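Ticket 3022 - Right gripper closes late, width reading drifts
Product: Idero hand-held gripper, two-unit kit
Site: Prastari, tidy-up bench
Opened by: Pavithra Sundaram
Assigned to: Dinesh Kamath
Priority: Medium, raised to High
Status: Closed, with one follow-up
Opened: July 21, 2025

Reported problem

Pavithra Sundaram:
The right unit on kit 3 is closing late. I squeeze the trigger, the fingers start to move, then they stop short and finish the last bit in a jump. On hard items it doesn't matter much. On soft ones it either drops them or pinches too hard. The logged width is also off. With the fingers fully shut it should read zero and it reads 2 mm, sometimes more after a long run.

The left unit on the same kit is fine. I have restarted the logger and swapped the cable. No change.

Dinesh Kamath:
Thanks. A few things to check before I pull it off the bench.
Does it happen from cold, or only after it has been in use for a while?
Is the jump always at the same opening?
Please run the zero routine with nothing between the fingers and send me the log.

Pavithra Sundaram:
It gets worse with use. First few grasps are all right, and by 30 it is obvious. The jump is always near the closed end. I ran zero twice and attached both logs. It reads zero straight after, then creeps back up.

Dinesh Kamath:
Creep after a good zero usually means something mechanical is moving, so I don't think it is the encoder. Could be the pad, the pivots or the carriage on the rails. Please keep using it on soft items only for one more session so I can see the drift build up. Stop if it sticks shut.

Update - unit stuck

Pavithra Sundaram:
It stuck. I was working through the cabinet compartment with both units, cloth in the left and the red pouch in the right. The right one closed on the pouch and would not open when I let go of the trigger. I put the left one down and tried to ease the fingers apart by hand. They let go all at once and the linkage caught the side of my thumb. No cut, just a red mark. I have entered it in the first aid book and stopped using the kit.
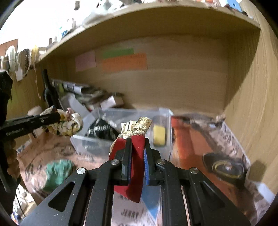
The pouch is undamaged. I have set both units aside with a do-not-use tag on the case and moved to kit 2 for the rest of the shift.

Parvathi Gowda:
Raising this to High because of the thumb. Until it's closed, the rule for all kits is: if a gripper sticks, put it down on the bench, unplug it, and call Dinesh or me. Don't pull on the fingers. I've told the afternoon crew as well.

Dinesh, please check the other kits while you have the tools out.

Findings

Dinesh Kamath:
Stripped the right unit. Notes in the order I found them.

1. Finger pad. Bonded properly, no lift at the edges. Some red fibres in the ridges, cleaned out with a soft brush. Not the cause.

2. Pivot screws. Two of them had backed out far enough to turn with my fingers. The thread lock on both was dry and crumbly. With the screws loose the linkage arm leans under load, which accounts for the width creep.

3. Rails. Dry, with grey paste packed at the closed end of travel. The carriage dragged there when I moved it by hand. That matches where the jump was.

4. Return spring. Within spec on the gauge.

So there were two faults working together. The loose arm let the carriage sit a bit crooked, and the crooked carriage jammed in the dirty part of the rail. Soft items made it worse because the trigger gets squeezed further to hold them.

Work done: cleaned and re-oiled the rails, replaced the two screws, fresh thread lock on all of them, left overnight to cure. Zeroed and ran 30 open and close cycles on a foam block. Width came back to zero each time, no jump.

Other kits: one slightly loose screw on kit 2, left unit, fixed. The rest were tight.

Ravindran Rodrigues:
From the data side - I've marked the right-hand width channel as bad for the last 22 recordings on kit 3. The video is still usable. I'd like to keep the left-hand data unless anyone objects.

Dinesh Kamath:
No objection. Left unit was checked as well and it was reading correctly.

Pavithra Sundaram:
Used kit 3 for a full session today, same compartment. Closes smoothly and opens when I let go. Zero was still good at the end. Happy for this to be closed. Thumb is fine.

Parvathi Gowda:
Closing. The unplug-first rule stays in place and will go on the bench card. Pivot screw and rail check is now part of the monthly service, and I've asked for a full strip-down of every unit in October.

Follow-up, open: Dinesh to ask the supplier which thread lock was used at assembly.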